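Putting together a pipe frame on a tiled floor

Small frames from white pipe are very useful in the house. I have made a stand for drying cloths, a support for tomato plants and a low rack for boots, all with the same few fittings. The work is easy, but a tiled floor makes it a little more difficult than people expect, so I write down the things that helped me.

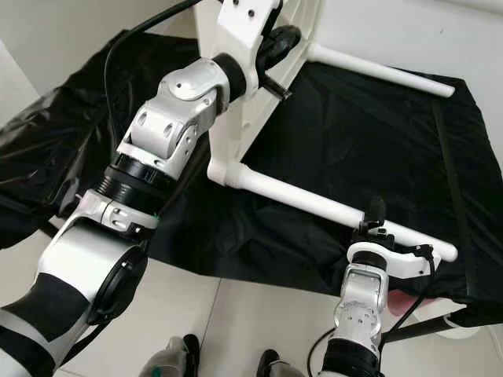
Cover the floor first. I use a black plastic sheet, the kind sold for the garden, and I do not try to make it flat. A crumpled sheet holds the pipe better than a smooth one, and a dropped screw stays in the folds and does not run under the fridge. If your tiles are pale, the dark sheet also helps you to see white parts against the floor. Shake it outside afterwards, because the small shavings from cutting are hard to sweep from the grout.

Cutting

Mark the pipe with a pencil all the way around, not only on one side. For this I wrap a strip of paper around the pipe and follow its edge. Cut slowly with a fine saw. I have a Gruston saw from the hardware store and it is good enough, although the handle is too small for my hand. Clean the cut inside and outside with sandpaper. When the edge is rough the elbow does not go down to the end, and then one side of the frame is longer than the other.

Before you cut, remember that the pipe goes some distance inside every fitting. Measure the depth of the fitting and add it for each end. I forgot this with my first boot rack, and it came out too short for the boots of my husband.

Dry fitting

Put everything together without glue. Begin with the lowest pipe and its elbows, then the uprights, then the top. If there is a flat panel in your design, stand the panel up early and attach the bottom pipe to it before the upper one. Turn each elbow until it points correctly and draw a short pencil line across the elbow and the pipe. When you put the parts together again later, you only need to match the lines.

To see if the corners are square, measure from corner to corner in both directions. The two numbers should be the same. On my cloth stand one was 3 mm more, and a small twist of the elbow corrected it.

Caps and wheels

Rounded caps on the open ends are worth the small price. They keep out spiders and they do not scratch the wall. Push them on by hand and tap with a rubber mallet. I buy the Erkar ones in a bag of 100, which is too many for one family, but my neighbours take some every April when they prepare their gardens.

For anything that must roll, choose wheels with black rubber. Hard plastic wheels are noisy on tile and they catch in the grout lines. Try the wheel on a piece of white paper first, as some cheap rubber leaves a grey mark.

Cleaning the pipe

The printed letters on new pipe come off with nail polish remover on a cotton cloth. Open the window and wear gloves. For ordinary dirt, warm water with dish soap is enough, and baking soda for the grey lines near the floor.

Fold the plastic sheet with the dirty side in and keep it for next time. Mine is kept in a drawer with the spare elbows.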